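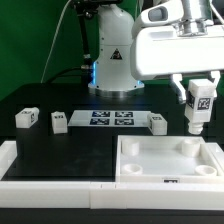 Jaditz, the maker of printed labels from Endale, will open a second print shop in Emgate this December. The new shop will employ 9 people and will print safety labels in small orders, starting from 200 pieces. Until now, small customers often had to buy more labels than they could use, and the rest stayed in a drawer until the glue became weak. The most requested product is still the warning triangle in black and yellow, like the small one on the white column, and it will be available in eight sizes. All sizes can be ordered with text in one or two languages.

Customers can bring their own drawing to the counter or send it by e-mail. A sample is printed before each first order, and the customer pays only after the sample is accepted. A starter set of mixed labels will cost $295 – delivery inside the region is included. 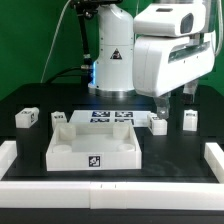
One customer in Goltunport, a boat repair yard, wrote to the company that its old labels lost their color after one summer by the water, and that it would like to see samples tested in sun and salt before it places a bigger order. Jaditz has agreed to send such samples in the spring.

The Emgate shop will open at 8 in the morning. Orders for the Endale shop are accepted as before.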